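Müsliriegel bleiben im Amt

Von Jadwiga Makowska
29.1.26
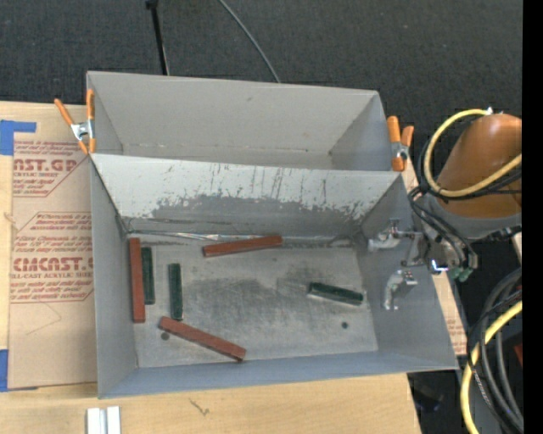
Venisley – Der Stadtrat hat am Abend beschlossen, was die Stadt seit dem Herbst in Atem hält, jedenfalls den Teil der Stadt, der im Rathaus arbeitet: Zu Sitzungen gibt es weiterhin Riegel. Der Antrag der Fraktion Bürger für Venisley, die Verpflegung ganz zu streichen, fand fünf Befürworter. Der Rest kaute.

Hintergrund ist die Rechnung des Lieferanten Dakmont. 63 Euro kostet die Versorgung pro Sitzung, und das sei, so Fraktionschef Petersen, »ein Signal in die falsche Richtung«. In welche Richtung das Signal stattdessen gehen solle, ließ er auch auf Nachfrage offen. Die Verwaltung legte dazu eine Vorlage von zehn Seiten vor, Anlagen nicht mitgerechnet, in der auch die Umstellung auf Obst geprüft wird. Obst gilt darin als »bedingt lagerfähig«.

Zwei Stunden dauerte die Aussprache. Der Haushalt des Freibads war zuvor in acht Minuten durch, ohne Wortmeldung – auch das kommt vor, wenn eine Pumpe so viel kostet wie ein Einfamilienhaus und sich keiner mit Pumpen auskennt.

Künftig soll nun ein Teil der Riegel vom örtlichen Anbieter Isteck kommen. Wie groß dieser Teil ausfällt, berät der Hauptausschuss im Februar. Die Sitzung ist öffentlich, der Saal fasst 100 Gäste. Verpflegt werden nur die Mitglieder.

Redaktion Lokales · Kontakt · Impressum · © 2026 Alle Rechte vorbehalten · Nach oben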